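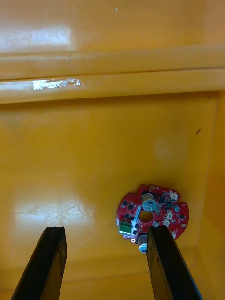 The yellow bin, bottom of.

February 8, 2023

Mahsa's sourdough starter has now moved in with us, against my better judgment. She dropped it off before her trip with a page and a half of instructions and the look of a woman leaving a baby. It wants feeding at breakfast and again before bed. I asked what happens if I miss one and she said "probably nothing," so why is there a page and a half?

I fed it. It smelled like nail polish. I put it on top of the fridge where I don't have to make eye contact.

Anyway, the bread. I have been told by three separate people this winter that bread is easy. Alvar says he hasn't bought a loaf since November. I have eaten Alvar's bread. It is fine. It is brown and heavy and you need a lot of butter, and he watches you while you chew. He says the flavor comes from the long rise, 12 hours minimum in a cold room, and I said how do you know, did you try six, and he had not tried six. He read it somewhere. As far as I can tell every one of these people read it somewhere, and it was the same somewhere.

So today I did it two ways, to settle it at least for my own kitchen. One dough from last night, left in the back hall with a plate over it. The other mixed this morning with a packet of plain yeast from the drawer. Same flour, same salt, same amount of water. I weighed everything, 1000 grams of flour split down the middle. I should have done them in the same kind of pan but I only own the one good loaf pan, so the yeast bread went in that and the overnight one went in the Dutch oven. Alvar will say that ruins it as a test. Alvar can come over and buy me a pan.

The overnight dough was a puddle. It stuck to the plate, to the towel, to my watch. The recipe Mahsa left says "gently shape into a tight ball" and I would like to see it done. I got it into the pot by more or less pouring. The yeast dough behaved like dough.

Baked them one after the other, so the kitchen was finally warm, and that may be the best argument for baking bread in February.

Results. The overnight one spread out flat but had a very good crust, I'll give it that, crackly and dark. The inside was sour. Some people want sour. The yeast one was taller and softer and tasted like toast waiting to happen. Dae-han came by to give back the ladder and I cut him a slice of each without saying which was which. He liked the yeast one. Then I told him, and he had another piece of the sour one and said well, it does have more going on. Of course it does, now that he knows it took all night.

I had two slices of the sour with the end of the bean soup and it was good with soup. I'm writing that down to be fair.

Other things. The soup needed more garlic. I used the fancy Radulović paprika Chanida gave me at the holidays and could not tell it from the store kind, though I said on the phone that I could. She asked whether I'd bloomed it in the oil first. I hadn't. There is always a step. She is bringing Somkiat to dinner next week and wants to know what I'm making, and I said bread, which got a longer silence than I liked.

I looked up proofing baskets after supper. They are bowls. They cost far more than bowls. One had 1597 reviews and I read enough of them to learn that people are either in love or have mold. I closed the page. Then I looked at loaf pans and closed that page too, but slower.

Flour is getting low with all this feeding. You throw half the starter out every time and put new flour in, and Mahsa's notes say to use the discard in pancakes or crackers. So now I am also supposed to be making crackers. I never needed crackers before. It seems to me the whole thing is a way of getting you to use up flour — the stuff eats better than I do on a weeknight.

Fed it again at ten. It had bubbles and had climbed a little past the rubber band, as the notes said it would. I don't know why that pleased me.

Tomorrow: flour, garlic, eggs if they're any cheaper. Try six hours.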